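Folding a cloth into a neat square pad

I came to cloth folding late. For years mine went into the drawer by the handful, and every time I wanted one I had to pull out five to get at it. Then we moved to the flat on Gallagher Road, where the kitchen has precisely one drawer worth the name, and I had to mend my ways. The square pad is the fold I settled on, and I've used it ever since for tea towels, napkins, dusters and the soft cloths I keep for the good glasses (such as they are!).

What you need

A cloth, a clear bit of table, and your two hands. A smooth tabletop is much kinder than a bed or the arm of the sofa, where everything sinks and slides about while you're trying to line up the corners. If your cloth has been at the bottom of the basket for a while, give it a good shake and a quick iron first. I don't always bother with the iron, I must admit, and the pad comes out a little plumper for it.

Step 1. Lay it out flat

Put the cloth down with the side you like best facing the table, so that it ends up on the outside. Smooth it from the middle outwards with the flat of your hand. Take your time here, and tug the corners gently if the cloth has gone out of shape in the wash. My old Vondon tea towels all lean to one side now, poor things, and need a firm pull before they'll behave.

Step 2. Fold it in half

Bring the far edge towards you and match the corners before you let go of anything. Run your palm along the fold. If the cloth is a long one, such as a tea towel, fold the long way in half first and see how near you are to a square before you go any further.

Step 3. Fold it again

Take the left side over to meet the right. For a small napkin you can stop at this point. A bigger cloth will want one more fold each way, and with a thick one I stop sooner, or it starts to spring open like a sandwich with too much in it.

Step 4. Tidy the edges

Tuck in any stray corner, pat the top down, and turn the pad so the folded edge faces you. It needn't be perfect. Roughly square is quite good enough for any drawer I've ever owned, and a bit of a second colour peeping out along the edges can look very pretty. 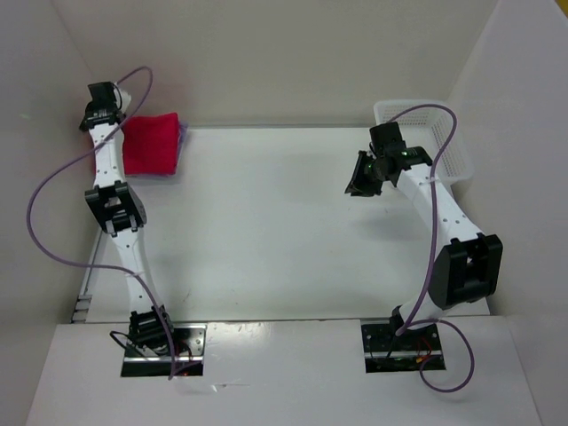
Step 5. Put it away

Stand the pads on their folded edges, one behind another, and you'll be able to see every cloth you own when you open the drawer. I get 16 into mine, with 2 of the thick ones lying flat at the side. Leave enough room to slip a finger between them, and pop the freshly washed ones in at the back so the same few don't get worn out first.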